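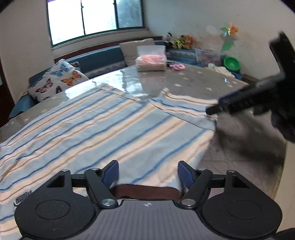

How does a robot learn to fold a towel? A person performs the task by hand with a gripper of the kind the robot will use, and the recorded motions become the material from which the robot learns.

1/ The Enmont program has published its November notes on household tasks taught by demonstration. Towels were the first item. The notes were prepared by Sioned Mostyn.

2/ The set contains 686 demonstrations. Each session was limited to 40 minutes, with a break before the next person began.

3/ Striped towels are included alongside plain ones. A fold turns stripes in a new direction, and the program wishes to learn whether this helps the robot find an edge.

4/ Demonstrators work at ordinary tables in furnished rooms. A glossy table cover reflects daylight, and such reflections are kept in the recordings.

5/ Those taking part are asked to close the finger pads fully on the hem before lifting. A grip taken too far into the cloth is to be released and repeated — the failed attempt is marked, and it stays in the set.

6/ Remote control was tried at Fallotholm on the same task. Operators there completed 50 folds. Most reported that they missed the feel of the cloth.

7/ Finished folds are scored on a scale of 4 points under a measure named Flatness. Questions on scoring may be sent to the Donnelly office.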